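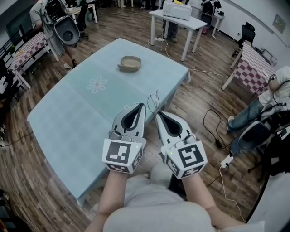 Can I put a bowl of something runny straight on to the cloth?

You can, as long as the cloth is flat underneath it and the bowl has a decent wide base. Put the bowl on the table before you fill it, and fill it from a jug.

Section 4. Dressing a table for a wet activity

I've written this section for anyone using a Tornstead wipe-down cloth in a shared room, with desks and chairs and other people's cables all over the place (so, every room I've ever set up in!). If you're only covering a kitchen table at home you can skip down to step 5 and miss very little.

What you need

The cloth
A shallow round bowl, the wider the better
A jug for filling
Two dry cloths and one damp one
Cloth clips, if your table top is thin enough to take them
A bit of tape for floor cables

Laying the cloth

1. Wipe the bare table and let it dry properly. I know, it's going to be covered up. Do it anyway, as one crumb under a plain pale cloth shows like a boulder, and a bowl will rock on it.

2. Check the height. Mine are all 73 cm, which suits grown-ups sitting on ordinary office chairs. If you're pushing two tables together, run your hand across the join, and if you can feel a step, use them apart.

3. Unfold the cloth along the long side first. The big size is 239 cm long, so get somebody to hold the other end if they're free. On your own, lay it in the middle of the table still folded and open it outwards in both directions.

4. Line up the pattern. If your cloth has one main flower on it, put that somewhere near the middle and stop fussing. With checks it's easier: pick a line and run it along the table edge. I use a pale floral on one table and red and white checks on another, then I can say "it's on the checked one" and everybody knows where to go.

5. Smooth from the centre out with flat hands. Fold creases that won't shift can be warmed with a hairdryer on its low setting from the back of the cloth, before it goes on the table.

Caution: never iron it. I did this to my first Toltbridge cloth, through a tea towel, and I still have the tea towel stuck to a bit of it.

6. Clip the corners, or tuck the overhang under if people will be sitting close. A long overhang in someone's lap is how bowls end up on floors.

Note: plants and ornaments can stay on a table you aren't working at. Lift them off the one you are.

Checking the light

7. Switch on every ceiling light you've got before you decide where people will sit, then sit in each chair yourself. A shiny cloth under long ceiling panels can throw a stripe of glare right where you want to look, and turning the table a quarter turn often sorts it.

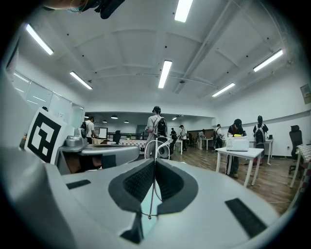
8. If the glare still bothers you, move the bowl before you start moving furniture. A few inches is usually plenty, and it saves you laying the cloth twice (I've done that as well).

Setting the bowl

9. Stand the bowl on the far half of the table, well clear of elbows but near enough to reach without standing up. Press the rim gently on opposite sides. No rocking? Good, carry on.

10. Fill it from the jug, slowly. The Mikkelsen bowl I like best is happy at roughly 70 per cent full. You can go nearer the rim if it's staying put all session, but then please don't try to slide it along, cloth and all.

Caution: look down before you pour. Extension leads, chargers and power strips belong well away from the table, and any cable crossing the floor where people walk wants taping flat. If a lead has to come near, swap to a table further off.

11. Put the dry cloths where you can grab them and the damp one by the jug.

Drips and wiping

Blot, don't rub. Pastes come off most easily while they're fresh, and anything that has dried on will lift with warm water and a few minutes' patience. Keep the scratchy side of the sponge for pans. The Gancombe care spray is fine on plain cloths, but I'd try a corner first on printed ones.

Empty the bowl before you take the cloth off, and roll the cloth for storage with the pattern side outwards.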